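Jorow baskets and bags, notes

Status: half done, last touched Tue 24 September

What's in here: pictures and short notes on shopping being put in baskets and got out again. Wicker mostly. Started in June as one folder, then grew.

Folders
baskets/ up to 200 pictures, sorted by handle (arched, two small ones, none)
bags/ 800 pictures, plastic and paper mixed, still needs spliting
notes.txt one line per picture, same order as the files

Words used in the notes
"in" = bag sits in the basket
"proud" = bag sticks up past the rim
"loose" = things in the basket with no bag round them
Please don't make up new ones, Treltis list had 30 and it was a mess.

Known problems
- blurred ones kept on purpose, marked b
- labels on bags often too small to read, leave the field blank
- wicker and cane used as if the same word in the older notes, will fix
- 6 notes have no picture, ignore them for now

Colours are by eye. White bag with printing on still goes down as white. If a handle loop is hanging out over the side put "loop out", dont bother saying which side.

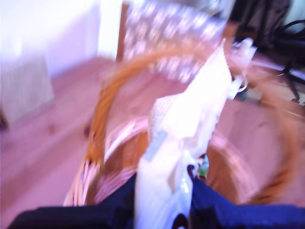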